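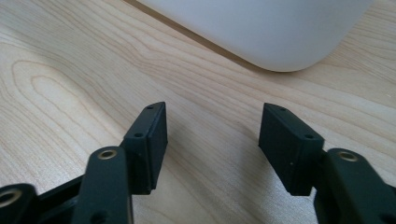
Section 4. Recording a two-handed session

Before you start this section, the grippers should be paired and the clocks synced (Section 3). If the status page still says "drift" next to either hand, go back and do that first. I've skipped it twice because I was in a hurry, and both times I lost a whole afternoon of recordings.

A quick word on what we're collecting. Kamel is our study of how well a two-armed policy learns when the training data comes from people holding the grippers by hand, with no robot in the room at all. We ended up with 2,014 usable episodes in the first set, and pretty much everything below is something Nouhaila Kettani or I wrote on a sticky note along the way. The analysis side is in Section 7, so I'll stick to the table here.

4.1 Setting up the table

1. Clear the table down to the bare wood. Pens and tape rolls have a way of ending up in the data, and the policy really will learn to look at them!

2. Put the bin near the middle of the table, long side facing you. We used to tape an outline for it, then stopped. Said Amrani compared the two sets and the policy trained on the taped positions got a lot worse whenever the bin moved, so now we shift it a little every few episodes and don't measure.

3. Pick the toys for the block from the list on the Plindetex page and keep the rest out of view of both the head camera and the hand cameras. Under a chair is fine.

4. Run both cables off the near side of the table, toward you, and give each one enough slack to reach the far edge without tugging. Do this standing up, with your arms out. It feels a bit silly but it's the only way I've found to get the length right.

Note: If you move the bin between episodes, set both grippers down first. Bumping the bin with a gripper in your hand adds a jolt to the motion track, and the filter in Section 6 may throw out the next episode along with it.

4.2 Checking the fingers

1. Hold each gripper over the table and open it all the way. Look at the two pads from above. They should face each other squarely.

2. Close it slowly and open it again. If one pad arrives before the other, the linkage is binding somewhere. Work it open and closed a few times, and if that doesn't clear it, swap the gripper out and leave a note for Hazem Abdel Rahman, who looks after the hardware.

3. Check the screws that hold the pads. Snug is plenty. I cracked a pad in June by leaning on the driver, and the replacement took forever to print.

4. On the recorder, look at the opening value for each hand. Fully open should read 100 and fully closed should read 0. If you're off by more than a couple of points, run the zero routine again (Section 3.5) before you record anything.

Caution: Keep your own fingertips out of the gap while you check. The pads won't do you any real harm but the linkage behind them can pinch, and you'll say something that ends up on the audio track.

4.3 Recording an episode

1. Stand centered on the bin, feet still. You can lean, just don't walk around the table in the middle of an episode.

2. Start with both grippers open and low over the table, and hold them there while you count to two in your head. The software uses that pause to find the beginning.

3. Say the name of the task out loud. "Ring, right hand, into bin" is the style we use. Please stick to toy, hand, place, in that order, or Nawal Belkadi's script won't match it up.

4. Do the task at an easy pace. Most people go too fast when they start out (I sure did), and the hand cameras smear. If you could do it while holding a conversation, you're at the right speed.

5. Let the other hand wait near its own side of the table, open. Don't park it over the bin. We want to see whether the policy can learn that a hand sometimes has nothing to do, and it can't learn that from a hand that's always hovering over the action.

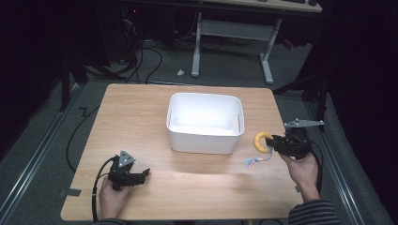 Figure 4-2. Ring held in the right gripper, left gripper open near the table edge.

6. For anything with strings or tassels, pick it up by the solid part and let the strings hang. Grabbing the strings works maybe half the time, and the failed grabs are hard to label.

7. Finish the way you began, both grippers open and low, and count to two again. Then tap the pedal.

Note: If you fumble, keep going and fix it. A drop followed by a clean pickup is good data. In our comparison the policy trained with the recoveries left in handled slips much better than the one trained on tidy episodes only, and that surprised all of us. Only throw an episode out if the toy leaves the table or you forgot the spoken label.

4.4 How many, and when to stop

Record in blocks of 50. After each block, put everything down and shake out your hands. The grippers don't weigh much, but your wrists will start to droop and you won't notice. I went back over one long session of mine and could see my right hand sinking lower and lower through the last block. We dropped 415 episodes from the early sets for that one problem, mostly mine, some of them Latifa Zerouali's.

Switch toys between blocks, and switch people when you can. Everyone reaches a little differently and the mix helps.

4.5 If something looks wrong

Opening value jumps around while your hand is still: reseat the cable at the gripper end, then at the hub. It's nearly always the gripper end.

Head view is tilted: tighten the strap and record a fresh two-second pause before the next episode. You don't need to restart the block.

One hand is missing from the preview: stop recording, unplug that hand, wait for its line on the status page to go gray, and plug it back in. Plugging it in too soon gives you two entries for the same hand, and then you have to restart the whole recorder.

Episode count didn't go up after the pedal: the spoken label probably wasn't picked up. Play back the last clip before you redo it, since sometimes the count is just slow.

When the block is finished, leave the recorder running and go on to Section 5 for the upload to Lemstead.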